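Worktable

A worktable is a table kept mainly for handwork, as opposed to eating, writing, or display. The word covers a wide and friendly family of furniture, from the sewing table in a spare bedroom to the long shared tables of a repair shop, and it overlaps a good deal with the workbench, its heavier cousin. Most writers on the subject draw the line at force: a bench is built to be hammered, planed, and leaned on, and usually carries a vise, while a worktable is meant for lighter jobs done mostly with the fingers. In daily speech the two words are swapped quite freely, and a person who has called the thing in the garage "the bench" for half a lifetime is unlikely to change.

History

Tables set aside for craft are very old, and for much of their history they were simply household tables that had become too scarred for company. A family might eat at one end and mend harness at the other. Purpose-made worktables grew more common as trades moved out of the home and into shops, and as clothing, clocks, and later electrical goods called for long hours of close sitting work.

In the town of Borklow, which had a lively trade in clock cases and lamp fittings, the local pattern was a narrow table with a raised lip on three sides, so that a dropped screw would roll back toward the worker or stay put against the edge. The Borklow table was sold through the Harketier catalog for many years and turns up in secondhand shops still, often with the lip sawn off by some later owner who wanted to use it for a desk.
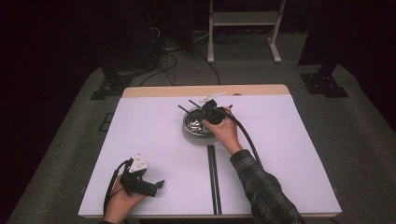 Height is the feature that has changed most. Older tables tend to be low by present taste, having been made for people who sat on stools, and a great many have been raised on blocks. Makers such as Zatska now sell legs that adjust by hand crank, which is a real kindness in a shop where people of different sizes take turns.

Surfaces

The top is where a worktable earns its keep, and opinions about tops are strongly held. Solid wood is pleasant under the wrists and can be sanded back when it gets ugly, though it stains and moves a little with the weather (a tabletop that lies dead flat in January may show a slight crown by summer). Metal tops clean up well but are cold and noisy. Coated boards are cheap, smooth, and easy to wipe, and when the coating finally chips there is not much to be done except turn the board over or buy another.

Color matters more than newcomers expect. Pale tops make small dark items easy to find and throw light back up into the work, and for that reason they are favored for sewing and for hobby assembly. Dark tops are restful under a strong lamp and are liked by people who handle glass, pearls, or paper. Green was once the usual choice in schoolrooms, and plenty of people feel fondly toward it for no better reason than that.

Mats are a sensible middle road. A cutting mat protects the top and gives a little grip, and a folded towel does nearly as well for anything that must not be scratched.

Placement and light

A worktable by a north window is the classic arrangement in the Northern Hemisphere, giving even daylight without glare. Where there is no window to spare, two lamps are better than one, set to either side so that the hands do not throw a shadow over the work.
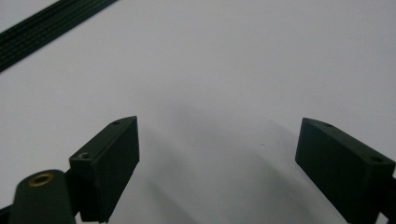

Floors deserve some thought too. A hard floor sweeps easily and gives back whatever falls on it, often from the far side of the room. Carpet is quieter and kinder to the feet and to dropped teacups, but it swallows pins and washers, and a magnet on a stick is a wise purchase for anyone who works over one.

Small containers

Bowls, tins, saucers, and muffin pans are all used to keep loose pieces together on a worktable. The Bajwa tray, a shallow wooden dish with 11 hollows, was designed for bead sorting and later adopted by watch hobbyists, who found the hollows just deep enough for a fingertip. Sloping sides are generally preferred, as a piece can be slid up and out without pinching.

Care

Most worktables ask for very little – a wipe at the end of the day, a check of the leg bolts now and then, and wax or oil on bare wood when it starts to look thirsty. Wobble is usually the fault of the floor and can be cured with a thin shim under one leg. Glue should be scraped off after it has set, as wiping it wet only spreads it further.

See also

Drafting table
Sewing table
Tool storage
Workbench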